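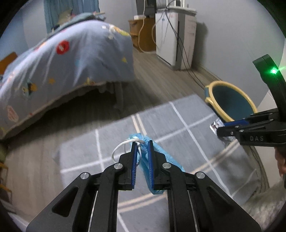
How to Pack a Bedroom Closet for Summer Storage

Heavy clothes take up space you need from May to September. Packing them away is an afternoon's work, and most of the damage people find in fall comes from the way things were put away in spring. These steps are for wool, down, flannel and winter coats. Leather and fur need other care and aren't covered.

What you need

Storage boxes with lids, or a clean suitcase
White tissue paper or old cotton pillowcases
A clothes brush
Two trash bags, one for throwing out and one for giving away
Labels and a marker
Disposable face masks if dust bothers you

Step 1. Empty the closet

Take everything out and put it on the bed. If you leave half the clothes on the rail you will end up skipping them. Vacuum the closet floor, the shelf and the corners, then wipe the shelf with a damp cloth and leave the door open until it dries. Moth larvae live in dust and lint along the baseboard, so use the narrow nozzle there.

Step 2. Sort

Make 3 piles: store, give away, throw out. Try on anything you are unsure of. A coat that didn't get worn all winter probably won't get worn next winter either. Check with the other people in the house before you give away something that might be theirs. My sister Sieglinde still brings up a green parka I donated in Kestthorpe.

Throw out socks with worn heels, stretched tights and anything with mildew. Mildew spreads in a closed box and the smell is hard to get out of wool.

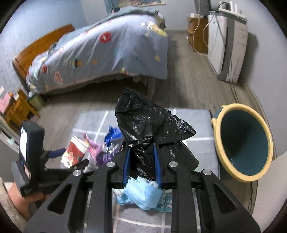 Tie off the trash as soon as it's sorted and take it out of the room. Bags of clothing for donation should be labeled, or they get mixed up with the rest. Many thrift stores won't take pillows or used underwear, so call first.

Step 3. Clean everything you plan to keep

Moths go for sweat, skin oil and food stains. A sweater that looks clean can still have all of those on it. Wash by the care label:

Wool sweaters: hand wash in cool water, or the wool cycle at 30 degrees Celsius. Dry flat.
Down jackets: machine wash with a down detergent, then tumble dry on low with 2 clean tennis balls until there are no lumps left.
Flannel and heavy cotton: regular wash.
Wool coats: brush well, then dry clean.

Take dry cleaning out of the plastic when you get it home. The plastic holds moisture and can yellow light fabrics. Empty all pockets before anything goes in the machine.

Step 4. Let it dry completely

Give washed clothes an extra day on a rack after they feel dry. Down is the slowest. If a jacket feels cool in the middle when you squeeze it, it's still damp inside.

Step 5. Fold and pack

Put the heaviest items at the bottom and sweaters on top. Fold sweaters in thirds with a sheet of tissue between layers. Don't hang knits, as the shoulders stretch. Coats can stay on wide hangers under a cotton cover.

Vacuum bags are fine for blankets and synthetic fill. I don't use them for down – a season of being pressed flat is hard on the loft, and some jackets don't come all the way back.

Cedar blocks help a little if the wood is fresh. Sand them lightly each spring. Keep them off the fabric, because the oil can stain. Mothballs work, but the smell lasts for months and they are poisonous to children and pets. I don't keep them in the house.

Step 6. Label and store

Write the contents and the owner's name on the short side of the box, where you can read it on a shelf. Keep boxes off concrete floors and away from outside walls. An attic gets too hot and many basements are damp, so under the bed is often the better place.

Open one box in August and check it. Look for small holes, grit or webbing along the seams. If you find any, take everything out, wash it again, and vacuum the box before repacking.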